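브라스트덴 작업실 소식: 천 접는 팔, 손끝부터 다시 맞췄어요

2026년 6월

지난번 소식에서 케이블 정리 얘기만 잔뜩 하고 끝냈더니 "그래서 팔은 언제 다시 도느냐"는 메일을 꽤 받았어요. 네, 돌아요! 이번 주 내내 식탁 정리 셀에 붙어 있었고, 어제 저녁에야 점검표 마지막 칸에 서명했습니다. 오늘은 그 얘기를 좀 풀어볼게요.

처음 오신 분들을 위해 짧게만 적자면, 우리 브라스트덴 작업실에는 식탁 정리용 셀이 하나 있고 안에서는 마리뉴(Marinho)라고 부릅니다. 그릇 옮기기, 천 집기, 수저류 다루기를 맡는 팔이에요. 손끝 부품은 바스티비에(Wastivier)에서 받아 쓰고, 제어 쪽은 졸틀로(Zoltlow) 팀이 봐 줍니다. 저는 그 사이에서 나사 조이고 영점 잡고 잔소리하는 사람이고요.

시작은 작은 불만이었어요. 천을 집을 때 손가락 두 개가 맞물리는 위치가 아침과 저녁에 조금씩 다르게 나오는 거예요. 그릇 옮길 때는 티가 안 나요. 그릇은 테두리가 두툼하니까 손가락이 살짝 어긋나도 그냥 잡히거든요. 근데 천은 얄짤없습니다. 한 겹만 집으려다 두 겹을 집고, 두 겹을 집으려다 허공을 집고... 기록을 뒤져 보니 누적 동작 2513회 즈음부터 이런 게 슬슬 섞이기 시작했더라고요. 그때 알아챘으면 좋았을 텐데, 저도 그릇 쪽만 쳐다보고 있었습니다.

졸틀로의 에두아르두 로레이루(Eduardo Loureiro) 씨가 로그를 보고는 소프트웨어는 건드리지 말고 손끝부터 풀어 보라고 하셨어요. 저는 솔직히 설정값 문제일 거라고 우겼는데 제가 졌습니다. 손가락을 빼 보니 고정 나사 하나가 반 바퀴쯤 놀고 있었어요. 아, 그 허탈함이란. 점심 내기도 걸려 있었는데 말이죠.

그래서 손가락을 둘 다 빼고 결합면을 닦은 다음 다시 끼웠습니다. 순서는 이랬어요. 먼저 팔을 정비 자세로 세우고 전원을 내린 뒤, 손가락을 왼쪽부터 빼요. 결합면은 보풀 없는 천으로 닦고, 나사는 토크 렌치로 두 번에 나눠 조입니다. 한 번에 끝까지 조이면 손가락이 한쪽으로 끌려가요. 다 조였으면 전원을 올리고 손가락을 끝까지 닫은 상태에서 영점을 새로 잡습니다. 글로 쓰니까 한 문단인데 처음 할 때는 반나절이 갔어요. 두 번째부터는 훨씬 빨라지더라고요.

영점을 잡았으면 바로 천으로 가야죠. 빈손으로 열고 닫는 시험만 해서는 안 보이는 게 많거든요. 저는 접은 천 사이에 납작한 금속을 끼운 상태를 제일 좋아해요. 천은 푹신하고 금속은 딱딱하고 미끄러우니까, 손끝이 조금만 비뚤어도 반응이 이상해집니다. 게다가 반짝이는 물건은 손목 쪽 카메라 노출을 볼 때도 쓸모가 있어요. 까만 손가락이랑 번쩍이는 날이 한꺼번에 들어오면 노출을 어디에 맞춰야 할지 금방 감이 오거든요.
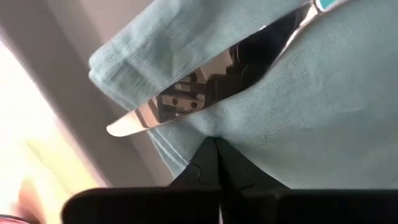 손목 카메라로 본 모습. 청록빛 천 사이에 반짝이는 금속 날이 끼어 있고, 검은 손가락 두 개가 천에 맞닿아 있다.

이 각도에서 제가 보는 건 손가락 사이의 이음선이에요. 세로로 가느다랗게 한 줄이면 일단 안심하고, 위로 갈수록 벌어지거나 한쪽이 앞으로 튀어나와 있으면 다시 풉니다. 천이 움푹 눌리는 자리도 같이 봐요. 움푹한 자리가 이음선 끝과 따로 놀면 손목 기울기를 의심해야 해요. 도면 펴 놓고 고민하는 것보다 이쪽이 훨씬 빠르다고 저는 믿습니다(에두아르두 씨는 둘 다 하라고 하시지만요).

그리고 금속에 비치는 그림자 말인데요, 저는 이게 은근히 재미있어요. 날이 거울 노릇을 해서 까만 장비 모양이 계단처럼 비치거든요. 사람 눈에는 예쁜데 인식 쪽에는 골칫거리예요. 반사된 무늬를 물건으로 착각하면 엉뚱한 데로 손이 나가니까요. 노출을 한 단계 낮추는 설정을 이번에 따로 저장해 두었고, 밝은 쪽이 하얗게 날아가는 건 당분간 참기로 했습니다. 조명을 손보는 건 다음 일이에요. 하나씩 합시다, 하나씩.

손끝이 끝났으니 다음은 작업대 높이였어요. 사실 저는 여기가 더 떨립니다. 천은 두께가 얼마 안 되니까 손가락 끝이 상판까지 거의 내려가야 하는데, 기준 높이가 조금만 낮게 잡혀 있으면 상판을 꾹 찍어 버려요. 작년 9월에 제가 한 번 그랬습니다. 그때 난 자국은 옆 작업대에 아직 있고, 저는 거기에 컵을 올려 두고 살아요.

높이를 맞출 때는 그릇이랑 접시를 치우지 않고 그대로 두는 편이에요. 다 치워 놓고 맞추면 숫자는 깔끔한데, 정작 일을 시키면 큰 그릇 옆으로 내려가다가 걸리는 일이 생기거든요. 특히 접시 위에 그릇을 포개 놓으면 팔이 지나갈 길이 확 좁아져요. 그 좁은 틈 옆에 천을 놓고 내려 보내면, 높이랑 옆 간격을 한꺼번에 볼 수 있습니다. 저는 이때 비상 정지 버튼에서 손을 안 떼요. 여러분도 그러세요, 제발.
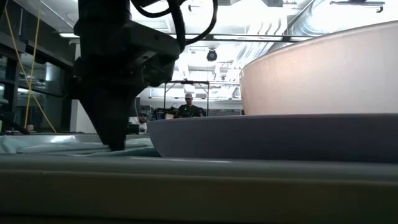
구겨진 하늘색 천 가까이에 자리한 집게 끝. 오른쪽에는 회색 접시 위에 분홍색 큰 그릇이 포개져 있다.

옆에서 보면 확실히 감이 달라요. 손목 쪽 화면은 손가락이 뭘 만지는지는 잘 보여 주는데 상판까지 얼마나 남았는지는 영 모르겠거든요. 반대로 옆에서 보면 접시 테두리랑 집게 끝 높이를 바로 견줄 수 있어서, 저는 접시 테두리 아래쪽을 눈대중 기준으로 삼습니다. 그다음에 숫자로 확인하고요. 순서가 바뀌면 숫자만 믿게 되더라고요.

케이블 얘기도 짧게 할게요(또 케이블이냐고 하지 마시고요!). 팔 위쪽에서 나오는 까만 케이블은 크게 둥글려 뒀어요. 바짝 묶으면 보기에는 단정한데, 팔이 내려갈 때 당겨지면서 손목이 살짝 돌아가요. 지난번에 여유를 늘려 두었고 이번 점검에서도 그대로 두기로 했습니다. 대신 팔을 제일 멀리 뻗은 자세와 제일 낮춘 자세에서 한 번씩 손으로 만져 보고 팽팽하지 않은지 확인했어요. 점검표에도 이 항목을 새로 넣었는데, 다들 종이가 길어졌다고 투덜대네요.

자, 그래서 결과요. 재조립하고 나서 천 집기를 40번 돌렸고, 두 겹으로 잘못 집은 게 2번 나왔습니다. 제 마음에는 아직 안 차지만 지난주를 생각하면 춤이라도 출 일이에요. 두 번 다 천이 심하게 뭉친 상태였고, 손끝이 틀어진 흔적은 없었어요. 누적 동작은 마지막 칸에 서명할 때 3544회였습니다. 나사에는 표시선을 그어 두었으니 다음에 또 풀리면 눈으로 바로 보일 거예요.

바스티비에에는 여분 손가락 한 쌍을 주문해 놓았습니다. 지금 것이 망가진 건 아닌데, 빼 놓고 닦는 동안 셀이 통째로 노는 게 아까워서요. 여분이 오면 번갈아 끼우면서 결합면 마모를 비교해 볼 생각이고, 그 기록은 여기에도 올릴게요.

혹시 비슷한 팔을 쓰면서 천 때문에 머리 싸매고 계신 분 있으면 나사부터 만져 보세요. 설정값은 그다음에 의심해도 늦지 않더라고요. 조임 순서표가 필요하신 분은 작업실 메일로 "마리뉴 순서표"라고만 보내 주시면 제가 파일로 드릴게요. 손글씨 버전도 있는데 그건 저도 못 읽어서 새로 쳤습니다.

다음 소식은 조명 편이에요. 에두아르두 씨한테 진 점심은 만두전골로 갚았습니다.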